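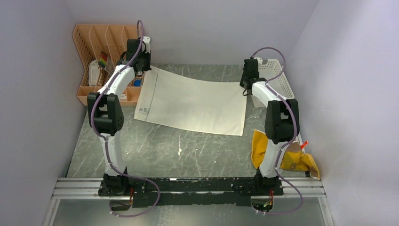

Wainwright Flat Linen, 299 Series
Supplied by Jemis Contract Textiles

The 299 Series is a range of plain woven table and bed linen for hotels, care homes, college dining halls and other places where laundering is frequent. It replaces the earlier Grarov range, and existing customers may mix the two without a visible difference in shade.

Fabric and finish
All pieces are woven from a cotton and polyester blend and finished with a double-turned hem. Corners are mitred on tablecloths and square on sheets and napkins. The cloth is supplied unstarched. Customers who require a crisper finish should ask their laundry to add starch at the final rinse.

Colours
White, ivory and stone. Other colours can be dyed to order, subject to a minimum quantity of 3000 pieces.

Care
Wash before first use. Machine wash with similar colours and remove promptly from the dryer. Iron while slightly damp. Chlorine bleach must not be used on ivory or stone. An allowance for shrinkage of roughly 2 per cent has been made in the stated sizes.

Marking and labelling
A woven size label is sewn into one hem. Room numbers, department names or laundry codes can be added at the time of order. Marked items cannot be returned unless faulty.

Ordering and delivery
Orders are accepted from trade account holders only. Stock colours are sent from the Niretlow warehouse, normally within two working days. Orders received after 3 pm are processed the next working day. The warehouse closes for stocktaking in February, and customers are advised to place larger orders beforehand.

Fabric swatches are available on request from the Jemis sales office.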